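Small Boards, Big Help: News from the Study Room

In October we bought a box of small whiteboards for the study room on the second floor at Bralturgate. Many of you asked how it is going with them, so I am writing a little about this in our newsletter. I am also adding some advice on how to keep them clean, as we have already had our first gray one.

The idea came from the evening language group. In that group people were writing on paper all the time, and after each lesson the paper basket was full. Isla Dow counted the sheets for one evening and she got 257. This was a surprise for everybody, also for those who wrote most of them. With a small board you write a word, you show it to your partner, you wipe it, and you write the next one. People who are shy to speak are often not so shy to write, and I can say this from my own experience.

We ordered from Skinner, the stationery shop near the bus station. They had a white board with a thin black border, light enough to hold in one hand. We took eight for the beginning. The price was a little higher than for the boards without a border, but the ones without it get rough corners very quickly, and then they catch on sleeves.
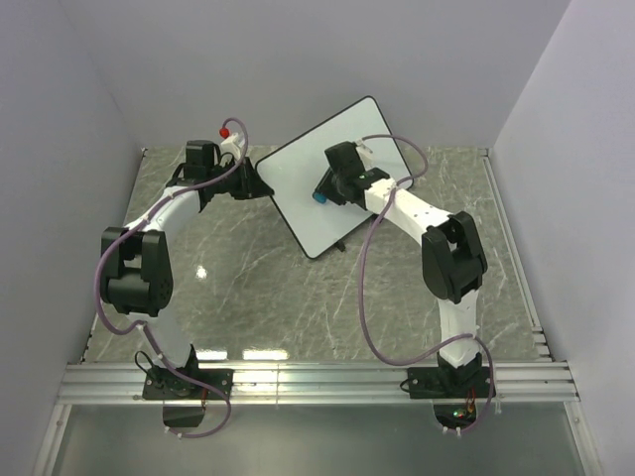
Bohdan Koval wrote to us that the boards are good but the pens are not. In his opinion the black pens dry out after two weeks, and the green ones are too pale to read from the other side of the table. He asked if we could buy fewer colors and better quality, and he would also like one board with lines for practicing handwriting.

I agree with him about the green. We will finish the pens which we have and after that order only black and blue. Please store them lying flat, with the cap pushed until you hear the click. A pen that stands with its tip up will write weakly, even when it is almost new. For the lined board I asked at Skinner and they can get one, but it takes time. Until then you can draw the lines yourself on the back with a thin permanent pen and a ruler. Please do this only on the board with the number 8, which already has a scratch on it.

Now about cleaning. For daily use a dry cloth is enough. The cloths hang on the hook by the window, and when one of them is black on both sides, put it in the bag under the sink and I will wash it at home. Once a week we wipe all the boards with a slightly damp cloth and then dry them at once. Do not use kitchen sponges with the rough side! One of our boards was cleaned in this way and now every word stays on it like a shadow.

If somebody wrote with a permanent pen by mistake, it is not a tragedy. Write over the same place with a normal whiteboard pen, wait for a moment, and wipe both away together. It works in most cases. If the writing is old, you may have to repeat it several times.

When you finish, please put the boards back in the drawer with the white side up and a sheet of paper between each two. Do not lean them against the radiator. They bend there, and a bent board rocks on the table while you write.

The boards can be borrowed for one evening if you sign the list on the door. Gavin Dunbar has the key to the drawer on the days when I am not in, and he is usually there from five o'clock. For the children's drawing afternoon please write to me earlier, as they like to take all of them at once.

We also have 200 sheets of the old lined paper left over. It is in the cupboard next to the dictionaries and anybody may take it.

Crisóforo Arellano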